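Prerkon Users' Group – minutes of the March meeting
Held in the upstairs room, 7.30 pm. Minutes of the previous meeting agreed, with one spelling corrected.
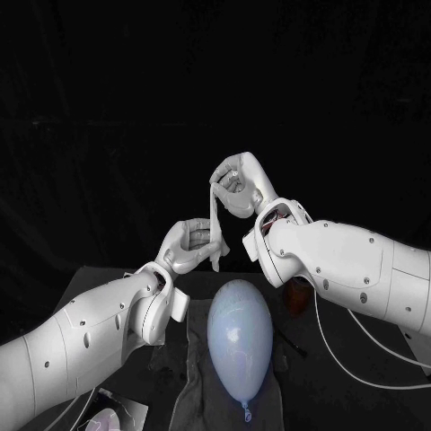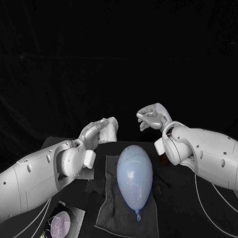
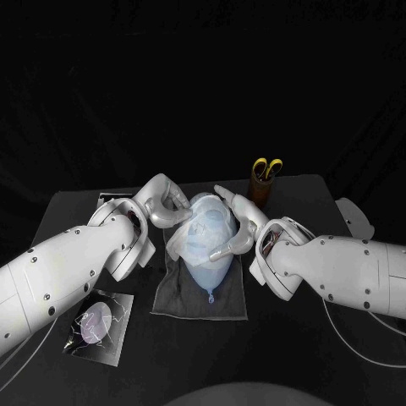

White robot arms at the table; the balloon is in all three pictures.

1. The rumoured Prerkon 2 handheld
Members had read the claim that a new model will be out before the summer. The secretary asked where it came from. The answer was one post on the Zavala forum, repeated by four sites that all quoted each other. Vatov, said to be making the screen, has confirmed nothing. The drawing going round has the headphone socket in two different places.
One member said that a shop listing had appeared at 600 pounds. The chair replied that shops put up holding pages all the time and the price was probably a guess. The meeting declined to write to members about it. To be looked at again if the maker says anything in its own name.

2. Battery life after the last update
The update notes promise "improved" battery life and do not say by how much. Three members thought theirs was better, two thought it worse, and the rest had not noticed. It was pointed out that all five had changed their brightness setting as well. No view taken.
Action: secretary to ask the maker for a figure. Hopes not high.

3. Arance online service
The yearly fee goes up by 40 per cent in the spring. Arance says this pays for faster servers. The meeting would like to see them first – the same was said last year. Proposed that the group stop recommending the service to new members. Carried, one against.

4. Forum and money
The forum has 1387 registered accounts, of which 1054 have never posted. The secretary doubts that many of these are people. Unused accounts to be removed after a warning email.
The bank balance was read out and accepted. Room hire is unchanged.

5. Any other business
A request for a second tournament was put off until somebody offers to run it. Spare chargers still needed.

Meeting closed 9.10 pm.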